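# Knitwear care - your questions

Updated 2023-08-13

**Can I hang my cardigans up?**
Please don't! The weight pulls the shoulders out of shape. Fold them and they'll keep for years.

**How warm should the wash be?**
Follow the label. Mine mostly say 40, but I wash anything woolly by hand in cool water and love how soft it comes out.

**How do I dry one without stretching it?**
Roll it in a towel, press, then leave it flat, away from the radiator.

**Where's the best place to fold?**
A bed is perfect - loads of room, and you can smooth everything out first. Lay the cardigan front up, straighten the button band, then turn it over and bring the sleeves in. 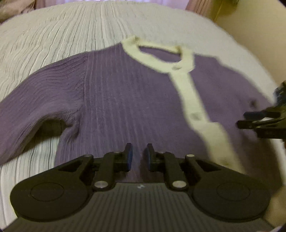 *Purple cardigan with cream trim, spread out on the bed.*

**Do I need to do up the buttons?**
Top and middle will do. It stops the front sliding about when you flip it over.

Questions to Enda Doherty, Durnside.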